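Clearing the Desk with Ebere Eze

Ebere Eze has spent 11 years telling people to throw things away, and she still keeps a drawer of dead pens at home. "They're resting," she says.

We met at her office in Wurnunholm, where she runs Fleladlow, a small business that sorts out other people's paperwork. She had made tea and then put it somewhere. 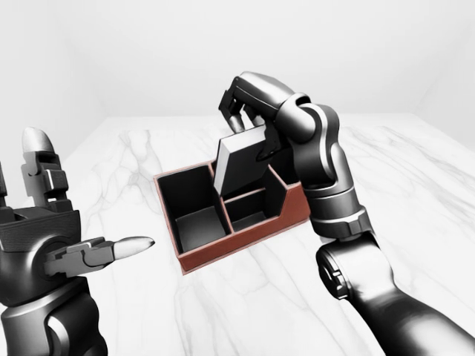
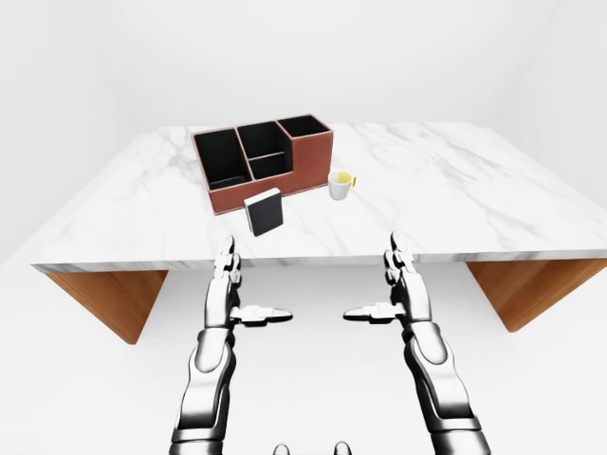 A desk organizer on white marble, both times.

Why paper wins

Most clients call in November, when the year's mail has reached the height of the lamp. One man had kept up to 400 takeout menus. "He cooked every night," Eze says. "Lovely cook. I asked him which ones he used and he looked at me like I'd insulted his mother."

Her method is dull and she is proud of it. Bills go in one slot, anything with a deadline goes in another, and the rest goes in a box that gets opened after five weeks. She says people rarely remember what they put in there, apart from the passports.

On buying more stuff

She is suspicious of storage. "People buy a tray, then a tray for the tray." Her business partner, Lingyun Lü, disagrees and owns nine letter racks. They no longer discuss it before lunch.

Does she ever get thanked? "One woman sent me a card," Eze says. "I kept it for a week, which for me is a long time." She then went looking for the tea.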